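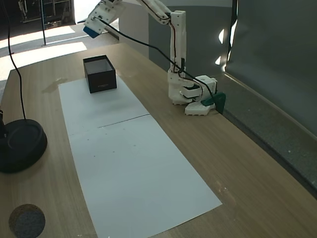
Bench cell, Kallumgate lab: clamped arm, paper mat and open box.

Call for participants: gripper fault study

Staltonero is recruiting 20 operators for a study of uncommanded jaw release in small 3D-printed arms. Our July log holds 3,357 pick-and-place cycles. In 299 of them the jaw opened before the arm reached the box. Servo overheating and cable strain at the wrist are both under investigation; neither has been confirmed.
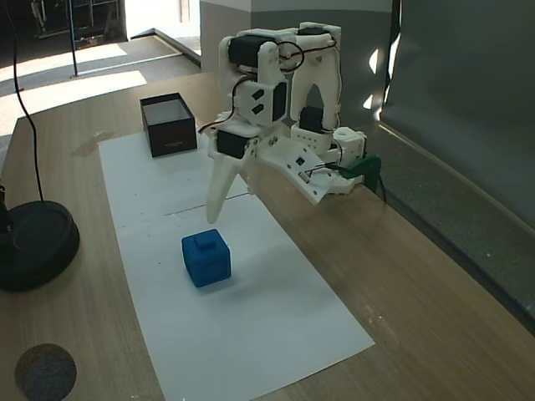
Arm with open gripper above the blue cube.
Contact: J. Baxter, Test Engineer, Staltonero

Participants run the arm through repeated transfers of a blue cube, label each fault as it occurs and complete a short incident form. The task program, Bronance, records joint position and servo current. Each participant attends for 10 sessions at the Kallumgate lab.

You must be 18 or over, able to stand at a bench and comfortable using an emergency stop. Experience with hobby servos is useful but not required. Long hair must be tied back. Hands stay clear of the arm's travel while servo power is on, including after a stall.

Travel costs are reimbursed. Participants may withdraw at any time without penalty.

Enrolment closes 10/31/23. Apply at the Kallumgate front desk, quoting "jaw release".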